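Storing Signed Jerseys, Balls and Programs at Home

Filed under: Workshop and Household / Fan Collections

Signed sports items fail in predictable ways. Ink fades under light, cotton yellows on contact with acidic board, and vinyl numbers stick to whatever is pressed against them. The notes below cover the pieces found in most fan households: jerseys, footballs, baseballs, trading cards and game-day programs.

Handling

Wash and dry your hands before touching paper or leather. Hand lotion is worse than ordinary skin oil and stays on the fingers for hours. Plain cotton or knit gloves are suitable for trophies, frames and painted helmets. They are not suitable for programs or ticket stubs, where the fabric catches on the edge of the sheet and tears it. Use clean bare hands or close-fitting nitrile for paper.

Keep gloves for this job separate from the pair used in the yard. Wash them without fabric softener, which leaves a film.

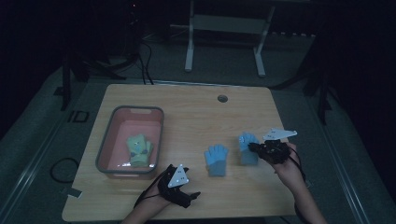 Knit gloves, with one in a shallow bin and two on the table.

Jerseys

Do not wash a signed jersey. Marker ink on polyester mesh looks permanent and is only moderately so; a cold rinse can pull a halo of color out of the signature. If the jersey smells, hang it indoors in moving air overnight, out of the sun.

For flat storage, lay the jersey face up on unbuffered tissue. Put a second sheet inside, between front and back, so the ink on one side cannot transfer to the other. Roll more tissue into loose tubes and set one in each fold. A hard crease across a vinyl number will crack within a couple of seasons. Refold in a different place every September, before the schedule gets busy.

Hanging is acceptable for light replica shirts on a padded hanger. Older knit jerseys stretch at the shoulder and should stay flat.

Footballs and baseballs

Inflate a signed football only until the panels are smooth, then let out a little air. Full game pressure is unnecessary on a shelf and strains the seams. Check it twice a year. Never apply leather conditioner over or near a signature.

Baseballs should be kept in a cube or globe that holds the ball clear of the walls. The Vurkow cube does this with a molded ring at the base; the cheaper Ason version relies on friction, and the ball turns when the case is moved. Turn the sweet spot away from any window.

Choosing a work surface

Sort and pack on a smooth table, wiped down and left to dry fully. Remove cups, pens and anything with a rubber foot. Rubber feet leave marks on glossy card stock.

Overhead light is a nuisance when inspecting for surface scratches, as the glare hides them. Move the lamp to one side at a low angle and tilt the piece instead of the lamp.

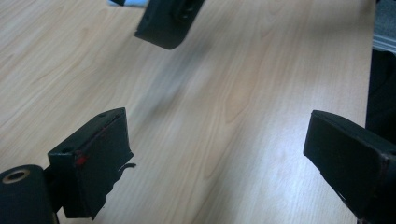 Glare on a pale wood-grain tabletop.

Trading cards

Use a soft sleeve first, then a rigid holder. Insert the card top edge last, holding it by the sides. Gatine sleeves run slightly wide, and that helps with thick patch cards but lets a standard card slide. A standard card box of the long type holds 108 cards in rigid holders with room for dividers - fewer if the holders are the thick magnetic kind. Fill empty space with a foam block so the row stands straight.

Label the divider, not the sleeve. Adhesive creeps.

Sorting before packing

Work in small batches. Put incoming items on one side of the table and finished ones on the other, and use an open bin for anything that needs another look. 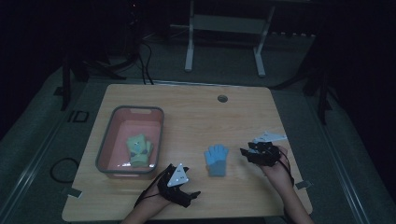

Write the inventory line for each item before it goes into a box. Item, year, who signed it, where it was obtained, and condition are sufficient. Photograph the signature straight on, next to a ruler. Keep a printed copy of the list away from the collection.

Room conditions

Aim for steady humidity. In our storage closet the Rajput meter reads 44 percent most of the year, and programs there have stayed flat. Attics and garages swing too far in both directions. Keep boxes eight inches off the floor and 2 inches from an outside wall.

Silica packets need recharging once the indicator changes color. Check them when you check the footballs.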